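Home | Room by Room | Paint & Color | Small Fixes | About

How to Hang a Gallery Wall Without Wrecking Your Plaster

By Tomoyo Okabe
Oct 10, 2019

I put off my hallway gallery wall for ages. I had the frames, I had the prints, I had a hammer, and I also had old plaster that crumbles if you look at it wrong. In September I finally did it, and it came out so much better than I expected that I wrote the whole process down (mostly so I'll remember it when I do the stairs!).

Start on the floor

Lay everything out on the floor first. I mean everything, including the odd little ones you think you won't use. Put your biggest piece slightly left or right of the middle, never dead center, and build outward from there. I like 2 inches between frames. Go wider and they start to look like strangers at a bus stop, go tighter and the wall gets heavy.

I shuffled mine for an entire evening, went to bed, and changed half of it in the morning. Leave it overnight if you can stand stepping around it.

Make paper templates

Trace each frame onto brown kraft paper or old wrapping paper and cut it out. Write on each one which picture it is, and draw an arrow for "up." Then flip the frame over, pull the hanging wire tight with your finger the way a nail would, and measure from the top of the frame down to that point. Mark it on the paper with an X. This is the step I used to skip, and it's why my old apartment had so many extra holes behind the pictures.

Tape the templates to the wall with painter's tape. Press lightly! My hallway is painted in a chalky off-white called Miyazaki and it lifts if you so much as breathe on it with the wrong tape.

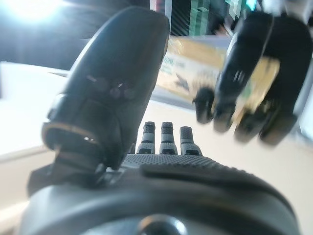
Now stand back, walk past it a few times, sit down if there's a chair nearby. A hallway gets seen at an angle, so I check mine from the front door and again from the kitchen end. The usual advice is to hang art at eye level, but with a group you want the middle of the whole arrangement at eye level and the rest falls where it falls. I ended up dropping all 9 templates by the width of my hand, which was annoying, and it looked right immediately.

Pick your hooks

For light frames I use the small Jometti hooks, the kind with a thin angled pin. They slide into plaster with hardly any dust. Put a little cross of tape over your X before tapping, and use small, soft hits. If the pin wobbles or you feel it go suddenly loose, stop, pull it out, and move over a bit.

Anything heavy (my mirror, for instance) gets a proper wall anchor. Drill slowly, with no hammer setting, and vacuum out the hole before the plug goes in. Check the weight limit on the packet and stay well under it.

Hang, then fuss

Nail straight through the X on each template, then tear the paper away. Hang the big piece first and work out from it. Stick two felt dots on the bottom corners of every frame so they don't drift crooked each time someone slams the door.

If you do end up with a stray hole, fill it, let it dry overnight, sand with 400 grit, and dab on paint with a fingertip. A brush leaves a shiny patch, at least with my paint.

I've got one gap near the light switch that I still haven't filled. I'm waiting for the right thing, probably something round.

Comments

Yuto Sasaki
The wire-pulled-tight trick saved me. I'd been measuring to the slack wire and everything hung too low.

plumandpine
Does this work on a stairwell? I can't figure out where eye level even is.

Tomoyo Okabe
@plumandpine Follow the slope of the stairs with the middle of the group! Measure up from each tread the same distance and put a bit of tape there as a guide.

dottie_r
My kraft paper kept curling so I ironed it on low. Worked great.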